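Chapter 6
What Did the Robot Learn? Judging Claims in a Student Project
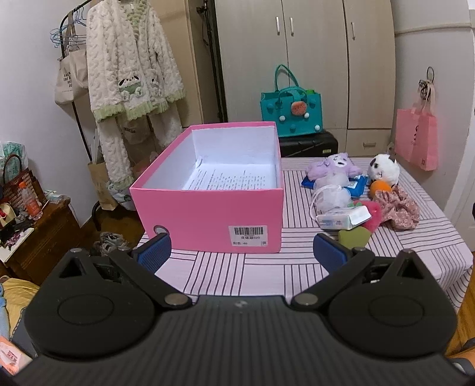

Fitzgerald Crenshaw objected to the whole unit when the first edition of this book came out. He wrote that a class which spends a term showing a gripper how to put toys in a shoebox has learned how to put toys in a shoebox, and that the students could have picked that up at home. We have kept the unit, but he had a point, and this chapter is our attempt to take it seriously.

The project in this chapter is called Nolura. A school robotics club set out to teach a two-fingered gripper to tidy a table: small soft things go into an open box, and the box stays where it is. Students held the gripper by hand and did the job themselves, over and over, while it recorded. The recordings were then used to train a program that would run the same kind of gripper on an arm. The club worked on it from September to the spring contest, and its poster carried the line "Our robot understands clutter."

Read that sentence again before going on. Most of this chapter is about why you should not believe it yet.

6.1 The trouble with a good demo

A demo shows a robot doing a job once, in front of people, under conditions the builders chose. Every club member knows how much that leaves out. The table was cleared of anything awkward. The lamp was moved. Someone ran the program in the hallway first, and the run the judges saw was the third.

None of this is cheating, exactly. Stage plays are rehearsed too. The mistake comes afterward, when the one good run gets written up as though it were the normal one.

The Nolura team kept a log, to their credit. It lists 107 attempts by the arm. The poster says "tested over 100 times," a true statement that tells you nothing at all. Tested with what result? On which objects? A reader who sees a big number next to the word "tested" tends to fill in "and it worked." Train yourself to stop there and look for the second number.

6.2 Easy objects, hard objects

Consider what a table of soft things asks of a gripper. A plush toy can be pinched nearly anywhere. It squashes, it doesn't roll far, and if the fingers come down a little to one side they still get hold of something. A mesh bath puff is kinder still, at least until its string loop catches on a finger. A ball is another matter. So is a packet of wipes, heavy and slippery for its size.

When a team reports one success rate for the whole table, the plush toys are doing most of the work. Ask for the rate object by object. If the team can't give it, they did not write it down, and you have learned something about the project anyway.

The same goes for the box. An open shoebox is a generous target – its walls stop whatever is dropped inside. Ask what happens when the box is turned, or half full already, or swapped for one of another size.

6.3 Who is doing the tidying?

While a student is holding the gripper, the student is doing the tidying. The eyes, the judgment and the small corrections of the wrist all belong to a person. Recordings made this way can be very useful, but a video of them is not a video of a robot working. At the contest, a rival team from Halvorsen played its hand-held recordings on a loop beside a parked arm, and several visitors went away impressed with the arm.

Before You Read On

Write down one claim you have heard about a robot, from a club or from the news. Under it, write what you would need to see to accept it. Keep the page. You will need it for Section 6.8, where we return to the Nolura log and go through the failed runs.

Terms to know: demonstration, trial, success rate, training data, held-out test

Chapter 6 | © Enport School Press. All rights reserved. Contact the editors | Back to top
8 comments | Share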